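Salt by Weight: Fermenting Cabbage at Cellar Temperature

Most failed sauerkraut can be traced to the salt measurement. A tablespoon of fine table salt and a tablespoon of coarse flake differ considerably in mass, so a recipe written in spoons gives a different brine in every kitchen. Noémie Landry, who runs the fermentation program at Grumira in Morthorpe, specifies salt at 2 per cent of the trimmed cabbage weight and has kept to that figure for four seasons.

Her test batch last May used 1491 grams of shredded green cabbage, cored and with the outer leaves set aside, and 30 grams of non-iodized sea salt. The salt was worked in by hand until liquid pooled in the bowl. The cabbage was then packed into a Hedlund crock, covered with its own brine and weighted. 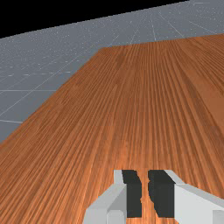 Does the cabbage need a starter culture?

Lactic acid bacteria are already present on the leaves, and the salt gives them an advantage over most spoilage organisms. Added whey or commercial starter shortens the early phase, but Landry finds the flavour flatter.

Temperature governs the rate. At 18 degrees the batch was pleasantly sour after around four weeks. A warmer room gives a faster, sharper result and a softer shred. Ravinder Hawthorne, who grows storage cabbage at Prustmont, recommends dense late-season heads for long ferments, as early varieties lose their crunch sooner.

Any cabbage above the brine should be pushed back under. Fuzzy or coloured mould is grounds for discarding the batch. Finished kraut goes into clean jars, brine to the shoulder, and keeps for several months in the fridge.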